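# Does Waiting Pay? Tracking Phone Prices After Launch

I picked this topic because of my roommate Gonzalo. He paid full price for a Drusent handset the morning it came out, and then a store near campus knocked a chunk off it before he'd even peeled the plastic off the back. He was so mad! So when our consumer economics class asked for a project with "data you collected yourself," I already knew what I wanted to look at.

My question was pretty simple. If you wait a bit after a phone launches, how much do you save, and is the saving real once you read the small print?

## What I did

I followed 9 phones for 60 days each, starting on the day they went on sale. Every evening at eight I checked the price at Begović (a big chain with actual stores) and at Malis, which only sells online, and typed the numbers into a spreadsheet. Teodora Mladenović covered for me during the week I had the flu, so thank you, Teodora. I also kept a second tab for the fine print – trade-in rules, contract length, activation fees, "in store only," all of that.

I missed some days. There are 227 price changes in the sheet, and I'm sure a few more slipped by when a price went down and came back up before I looked.

I only counted the price for the basic storage version of each phone. The bigger ones go in and out of stock so much that comparing them was giving me a headache.

## What the prices did

Most of the phones got cheaper during the tracking period, which I expected, but the timing surprised me. I figured prices would slide down slowly. What they did was sit totally still for weeks and then drop all at once, usually when the other store had already moved. Malis tended to go first and Begović would match it a day or so later, although for the Drulora it was the other way around and I have no idea why.

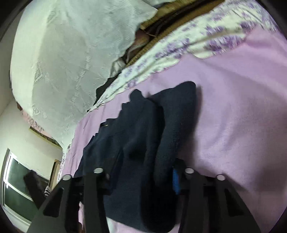
The other thing was how often a "sale" price came with strings. My favorite (least favorite?) was one where the discount only showed up as store credit, spread over a 2-year plan, and if you canceled early you lost whatever was left of it. The big number on the banner made it look like you'd pay that at the register. You wouldn't. I took that deal to my aunt, who is very good with money, and she had to read it three times before she got it.

So I went back and split the sheet into two piles: price cuts anybody could get by walking in with cash, and price cuts that needed a plan or a trade-in. The cash ones were smaller and came later. The ones with strings showed up early, sometimes in launch week, and those were the ones getting all the attention on the deal sites.

## Talking to somebody who sells them

Our instructor, Ms. Karagiannis, suggested I talk to a person on the other side of the counter. Eduardo Torres sells phones at a shop in my hometown and gave me half an hour in July before opening. He told me customers almost always ask about the monthly payment and hardly ever about the total. He also said accessories matter more to the shop than people think, so a cheap phone with a full-price case and charger is still a fine sale for them. I hadn't tracked accessories at all, and if I did this over I would start there.

## Problems with my data

- Two stores is not a lot. I wanted a third but its website kept showing me different prices on my laptop and on my phone, and I gave up.
- Some of the phones launched close together, so one drop may have caused another and I can't really separate them.
- I did not include taxes. Radka Nedeljković pointed this out when she read my draft and she's right, it would change the totals for anybody buying on a plan.
- Trade-in values depend on the condition of your old phone, and I just used the top one listed.

## Would I wait?

For me, yes, if my old phone still works. The cash discounts do come. If your screen is in pieces and you need something now, I'd take the plain price and skip the credit deals unless you're positive you'll stay on the plan the whole way through. Gonzalo still says he'd buy on launch day again – he likes having it first, and my spreadsheet doesn't have a column for that.

The full sheet is in the class folder, with the fine print tab at the end. The yellow rows are the ones Teodora entered.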